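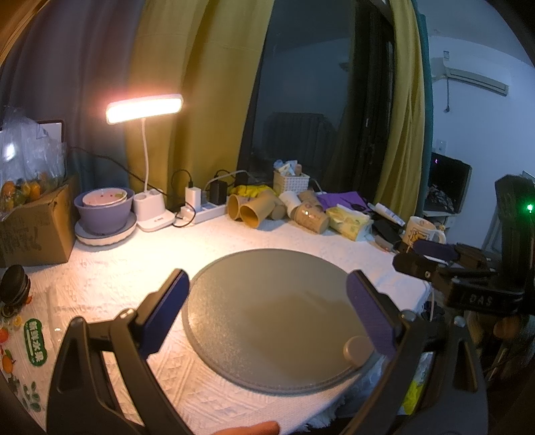 Cullora (fiber art)

Cullora is a way of building vessels, wall pieces and small free-standing sculptures from waxed linen cord, coiled over a core and stitched row to row with a finer thread. It takes its name from the Cullora workshop in the hill town of Plarkar, where Huia Fairweather and Aurelio Arriaga began teaching it to adults who mostly came to learn ordinary basketry. The finished work is stiff enough to stand on its own and light enough to hang from a single nail, and it has a wonderfully crisp surface that rewards a close look.

People who make it are called coilers. The word "cullora" is used for both the technique and the object, so a coiler may speak of finishing a cullora in cullora.

Contents
Technique
Materials
Color and pattern
History
The Radwan pieces
Exhibitions
Teaching
See also

Technique

A piece starts with a tight button of cord at the base. The coiler bends the core around on itself, wraps it with the working thread, and catches each new row to the one before with a small slanting stitch called a tick. Ticks lean to the right in most work. Left-leaning ticks are called back ticks, and a row that switches between the two makes a fine herringbone that is one of the real pleasures of the craft.

Shape comes from where the next row is laid. Set directly on top of the last row, it gives a straight wall; set slightly outside, the wall flares; set inside, it closes. There is no frame, mold or armature in classic cullora, and the coiler can change direction at any point. Arriaga was especially fond of walls that lean out, turn back and lean out again, and his students still call that profile an Arriaga shoulder.

The most admired detail is the open row. The coiler leaves the core unstitched for a short distance, lifts it into a low arch, and rejoins it farther along. A run of open rows lets light straight through the wall, and on a tall piece the shadows it throws can be as lively as the piece itself. Open rows are also where most beginners come to grief -- an arch that is too long will sag, and the rows above it follow.

Rims are finished by tapering the core with a knife and burying the end under closely packed ticks. A well-buried end can be very hard to find, and coilers love to hand a piece to a visitor and ask where it stops.

Materials

The core is normally a loosely twisted linen or hemp cord. Cotton was tried early on and dropped from the workshop's classes, as it flattened under tension. Working thread is waxed linen. Beeswax was the original dressing, and many coilers still run each length across a block by hand even when they buy it waxed, since the warmth of the hand softens the thread and makes the first few stitches glide.

The needle is blunt and slightly curved. Fairweather made her own from brass rod, filing the eye wide enough for two strands, and a pattern based on hers is sold by the Zurkano tool shop in Plarkar. Other equipment is cheerful and homely: a clothespin to hold the coil when the phone rings, a saucer for thread ends, a piece of leather for the thumb.

Wire cores came later and remain a matter of lively argument. They allow sweeping handles, spirals and long unsupported lines that cord could never manage. Purists classify anything with a wire core as mixed media and show it separately.

Color and pattern

Early pieces were made in undyed thread, with any interest coming from the tick. Color arrived with Salma Helmy, a dyer by training, who worked with walnut, madder and weld and brought a beautiful sense of slow change to the craft. Her method was to dip a whole hank by stages, so that the color drifted from row to row without a join. The resulting bands are known as Helmy drift.

Pictorial patterns are uncommon. Each row of a widening piece holds more ticks than the last, which makes a charted motif tricky to keep in line, and coilers who want a figure usually add it afterward as surface stitching. Spirals, on the other hand, come almost for free: shift the color by one tick per row and the pattern winds its own way up the wall.

History

Fairweather had been making coiled baskets for years before she met Arriaga, a former sailmaker who knew waxed thread inside out. The two shared a rented room above a bakery and, by Arriaga's account, spent their first winter ruining cord. Their earliest surviving piece, a squat bowl with a badly crooked rim, was kept on the workshop windowsill and is known as the Baker's Hat.

The workshop's ledger records 411 pieces made by its founders and their first students, of which 404 have been traced. The seven that are missing are all small lidded boxes, given away as December presents before anyone thought to write down who got them. One may be in a private house in Plarkar, though the owner has never allowed it to be examined.

The Radwan pieces

The best-known group of works in the medium is the set of tall columns commissioned for the entrance hall of Radwan, a music school outside the town. Shoshana Abernathy designed them and coiled them with a team of 40 students and former students, each of whom worked a section in undyed thread and signed it with a back tick of their own choosing. The columns have open rows at the height of a seated listener, and in late afternoon the low sun comes through them and travels slowly across the floor. They are a joy to see in person.

Abernathy later said that the hardest part was matching tension between makers. Visitors can find the joins by running their eyes down the wall and watching for a slight change in the lean of the ticks.

Exhibitions

Work in cullora is shown every summer in the old wool hall. The opening of the most recent show was announced in the workshop newsletter: 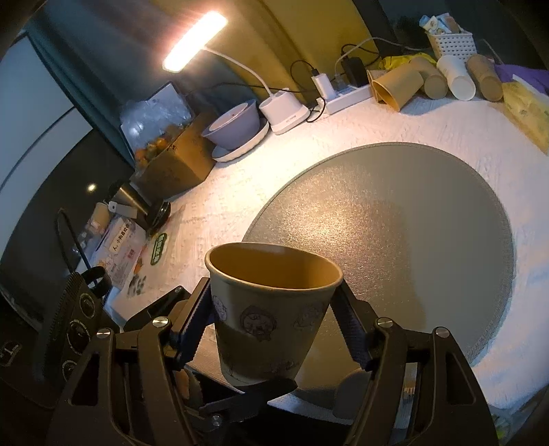
PLARKAR, Sun 16 August -- The wool hall opens its doors at noon for the summer show, with new work by Siham El Fassi in the long gallery and student pieces upstairs. El Fassi will be coiling by the north window all afternoon and is happy to be interrupted. Wire-core work is in the side room.

El Fassi's contribution, a series of nested bowls called Tide Table, drew warm attention for its rims, which rise and dip in long waves while the rows beneath stay level. She achieves the effect by adding short partial rows and burying both ends of each, a laborious process that leaves the surface marvelously smooth.

Teaching

Beginners at the workshop make a flat round first, then a shallow dish, and are encouraged to leave their mistakes in. Unpicking weakens the core, and an early wobble often turns into a shape worth keeping. Open rows are taught once a student can hold an even wall, and dyeing is offered as a separate course using Helmy's notes.

See also
Coiled basketry
Natural dyes
Sailmaker's stitches
Waxed linen thread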